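Gurnix Project Report, Section 3: Safety Rules for the Chair Task
September 11, 2023

Our group wrote a set of working rules for a humanoid robot that handles office furniture. The first draft had 37 rules. Most repeated each other, so we cut the list to 17. Rule 1 covers the start position: desk, chair and floor are checked before motor power is switched on.
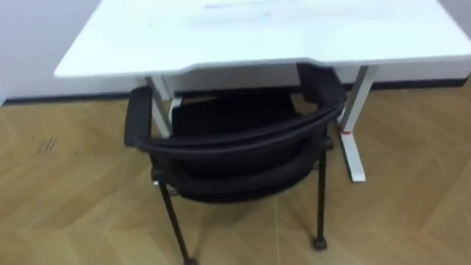

Figure 1. Black office chair at the white desk.

Rules 4 to 9 deal with the robot near furniture. Walking speed is limited to 50 percent of maximum. One person holds the stop button and does no other job. Cables on the floor are checked before each run, and no one steps between the robot and the chair while power is on. The Brammont checklist we started from had no cable rule.

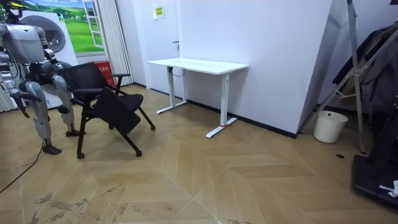 Who may restart the robot after an emergency stop?
Only the person holding the stop button, after the cause has been written in the log.

The October version will add rules for battery charging.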